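We use cookies to improve your visit. Accept | Manage preferences

Speaker notes: Teaching by hand (Feng-yi Tai, Skivow project)

Start with the shoe! Ask who remembers learning to lace one. Somebody stood next to you and did it slowly, and then you had a go. That's pretty much our whole method, and I still find it thrilling.

Quick history, keep it short. We began with remote control: me at a desk with a joystick, the arm in the next room. It works, but it's slow, and you can't feel a thing. After 40 attempts my shoulders were up round my ears.

Then the hand-held grippers. You hold one in each hand and just do the job, in a real home, on whatever table is there. 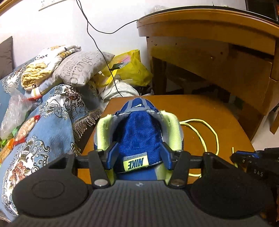
What I love is how quickly people get it. Give someone 2 grippers and a trainer, and within minutes they've stopped thinking about the tool (pause here, let people picture it). On a good day one person can record up to 200 goes.

We have 983 shoe recordings now. Mention that the clumsy ones stay in – fumbles and second tries teach the arm how to recover, and Potier's tests are where we saw that first.

Remote control still has its place. For heavy pans we go back to it every time. Say so, as someone always asks.

Next slide: soft laces. Still hard, still my favourite problem. Then over to questions.

Contact Skivow | © Konasier | Back to top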